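Sortieren (Materialtrennung)

Als Sortieren bezeichnet man das Trennen eines Gemenges fester Einzelstücke nach stofflichen oder äußeren Merkmalen wie Farbe, Form, Dichte oder Werkstoff. In der mechanischen Verfahrenstechnik wird es vom Klassieren unterschieden, bei dem allein die Korn- oder Stückgröße das Trennkriterium bildet. Das Ausgangsgemenge heißt Aufgabegut, die getrennten Teilmengen werden Fraktionen genannt.

Begriff und Abgrenzung

Im allgemeinen Sprachgebrauch umfasst Sortieren auch das Ordnen nach einer Reihenfolge, etwa bei Karteikarten oder Datensätzen. In der Aufbereitungstechnik ist diese Bedeutung ausgeschlossen. Eine Reihenfolge innerhalb der Fraktion spielt dort keine Rolle, maßgeblich ist nur die Zugehörigkeit eines Stücks zu einer Fraktion. Vom Klauben spricht man, wenn jedes Stück einzeln erkannt und einzeln ausgetragen wird. Das Klauben von Hand gehört zu den ältesten Verfahren der Erzaufbereitung und wurde auf Klaubetischen oder an langsam laufenden Lesebändern ausgeführt.

Trennmerkmale

Die Wahl des Merkmals richtet sich nach dem Unterschied zwischen den Bestandteilen. Dichteunterschiede werden in Setzmaschinen und Schwertrübescheidern genutzt, magnetische Eigenschaften in Magnetscheidern, die Benetzbarkeit der Oberfläche in der Flotation. Farbe und Form eignen sich vor allem für die Einzelkorntrennung. Voraussetzung ist, dass die Stücke vereinzelt vorliegen und die kennzeichnende Oberfläche nicht durch Staub oder Anhaftungen verdeckt ist. 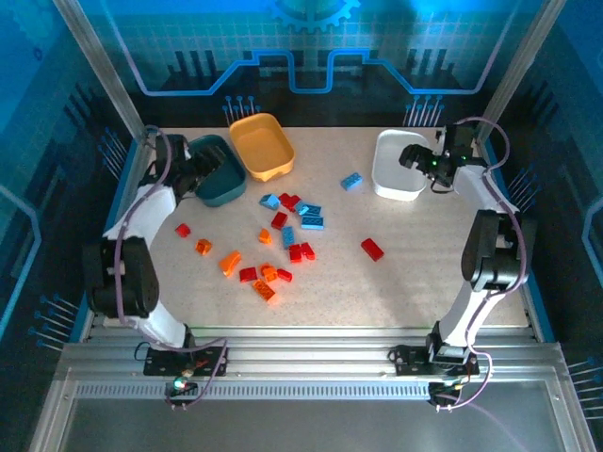 Bei mehr als zwei Fraktionen wird zwischen gleichzeitiger und stufenweiser Trennung unterschieden. Die gleichzeitige Trennung weist jedem Stück in einem Schritt seine endgültige Fraktion zu. Bei der stufenweisen Trennung wird zunächst ein Bestandteil abgezogen und der Rest erneut aufgegeben. Das zweite Vorgehen verlängert den Durchlauf, senkt jedoch die Anforderungen an die einzelne Trennstufe.

Kenngrößen

Die Güte einer Sortierung wird durch Reinheit und Ausbringen beschrieben. Die Reinheit ist der Massenanteil des Wertstoffs an der gewonnenen Fraktion, das Ausbringen der Anteil des im Aufgabegut enthaltenen Wertstoffs, der in diese Fraktion gelangt. Beide Größen verhalten sich in der Regel gegenläufig. Stücke in der falschen Fraktion werden als Fehlausträge bezeichnet. Verwachsene oder verbundene Stücke lassen sich ohne vorherigen Aufschluss nicht eindeutig zuordnen und werden häufig als Mittelgut geführt.

Geschichte

Die Klaubehalle der Grube Burnuneck beschäftigte in ihrer größten Ausdehnung 59 Personen an 6 Lesebändern. Ihr Betriebsleiter Czesław Tokarz führte eine nach Schichten getrennte Aufzeichnung der Fehlausträge ein. Sie ist in 2 Bänden mit zusammen 1271 Blatt erhalten und weist für die Nachtschicht durchgehend höhere Werte aus. Als Ursache nannte Tokarz die ungleichmäßige Ausleuchtung der Bänder. In der Aufbereitung Flolham wurden daraufhin Blenden über den Lesebändern angebracht.

Siehe auch

Klassieren
Klauben
Magnetscheidung
Setzmaschine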